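Asten Drinks Table – data card

Bottles, a can, a box and a tray on a white table

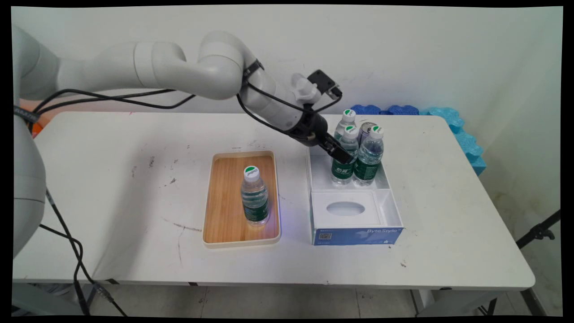 Caption: one water bottle on the wooden tray, the other drinks in the white box with the blue front.

Summary

Asten Drinks Table is a small collection about serving drinks from a box to a tray. The objects are ordinary: plastic water bottles with green labels, a silver can, a box with compartments and a wooden tray. It belongs to the Zirura group of table collections and uses the same folder layout as Camard, so a loader written for Camard will read it without changes.

Contents

The release has 1052 episodes, of which 151 are kept apart for testing. Please do not mix the test part into training, also for small experiments. The folders are:

episodes/ – one folder for each episode
notes/ – short text notes, one line per episode
objects.txt – the list of object names used in the notes
split.txt – train or test for each episode

The objects

bottle – Clear plastic water bottle, white cap with a green disc on top, green label with white lettering. All bottles have the same name in the notes. We do not give them numbers, because they look too similar and two people will not number them in the same way.

can – Silver metal can with a dark top. It can be partly hidden when it stands between the bottles. In this case the note still uses the name "can", without the word "hidden".

box – Open white box, divided into compartments. The drinks are in the back section. The front section has a white insert with an oval opening. On the blue front panel there is the text "ByteStyle" and a small square mark. We did not try to read this mark.

tray – Rectangular wooden tray, light honey color, with a cream-white rim. A drink counts as "on the tray" only when its whole bottom is inside the rim. If it leans on the rim, write "edge".

table – White, with dark scuffs and small specks. They are part of the table and are not annotated as objects.

How the notes are written

Each note has a verb, an object and a place, for example "place bottle tray" or "return can box". Only the names from objects.txt are allowed. The first version of the notes was made by Yen, our small labeling tool, and after that Natalia Gallegos read all of them and corrected 171 lines. Most corrections were about the word "edge", which was used too often.

When a drink is lying down, add "lying" at the end of the line. Do not write left or right – these words made many mistakes in the older collection, and we removed them in October.

Known problems

– 2 episodes have an empty note. They are marked "skip" in split.txt and they are included in the total.
– Clear plastic is difficult for outlines. The label and the cap are more reliable than the body of the bottle.
– The tray can look a little blue near the foot of a bottle. Please do not mark this as a spill.
– Text on the labels was not transcribed. If your work needs reading of text, this collection is not a good choice.

Changes

v2 – corrected notes, new split.txt, left and right removed
v1 – first release, notes from Yen without correction

Corrections are welcome. Send the episode number and the new line in the same format as the old one, and Natalia will compare it with the episode before it is added.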